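Rovville puts a price on the carrier bag

Shoppers in Rovville will pay 30 pence for a carrier bag from June, after the town council voted to treble the charge and then spent most of the evening arguing about what a bag is.

The new rate applies to every shop inside the ring road and to the covered market on Gellus Street. Bread bags are exempt. So are bags for loose fish, following a strong showing from the fish stalls, who brought samples.

Less clear is the position of the thin see-through sort used for fruit. The council's first draft called these "bags". The second called them "wraps", which pleased the greengrocers until they learned that wraps are covered by a different rule and must be reported every quarter. A third draft, passed shortly before 11 at night, calls them "light items" and leaves the matter there.

Caldeira, the supermarket by the station, says it will comply. It has already put up a sign at each till, and one of them has the right price on it. The shop also plans to bring back cardboard boxes by the exit, a service it withdrew 3 years ago on the grounds that people kept taking the boxes.

Money from the charge is meant to pay for litter bins along the canal. The council reckons on almost 200 new ones if people go on buying bags at the present rate, and rather fewer if the policy works.
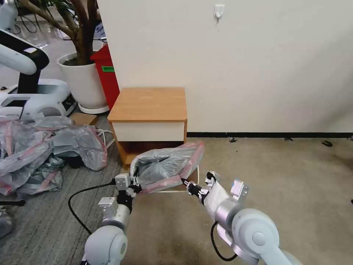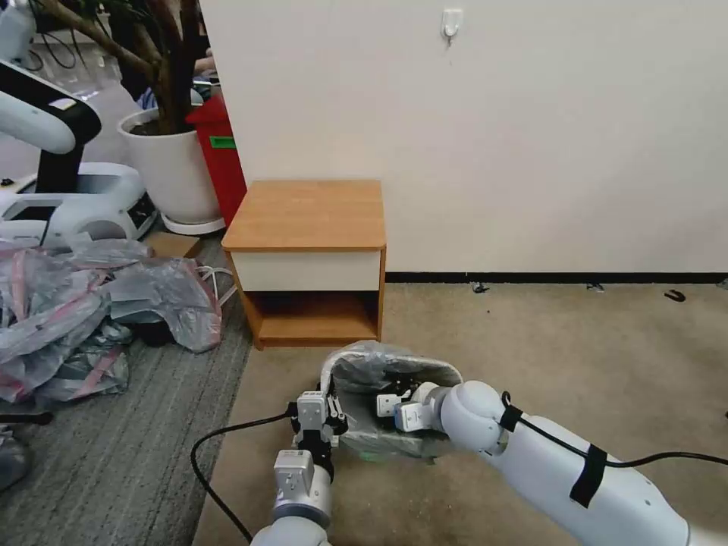 Plastic bags: free to keep using at home, whatever the council decides.

What to do with the ones you have

Most households in town will be unmoved by any of this, being already in possession of a bag full of bags. The council's leaflet suggests using each one until it splits and then taking it to the collection point behind the library, open until four in the afternoon. Bags should be empty. Last year's leaflet left that line out.

Peltalia, the recycling firm that empties the collection point, takes plain and striped plastic alike but would prefer not to receive string, receipts or onions. It will also accept the old leaflets.

Traders have until the end of May to register for the scheme. Forms can be picked up from the town hall reception, where they are handed out in a complimentary plastic bag while stocks last.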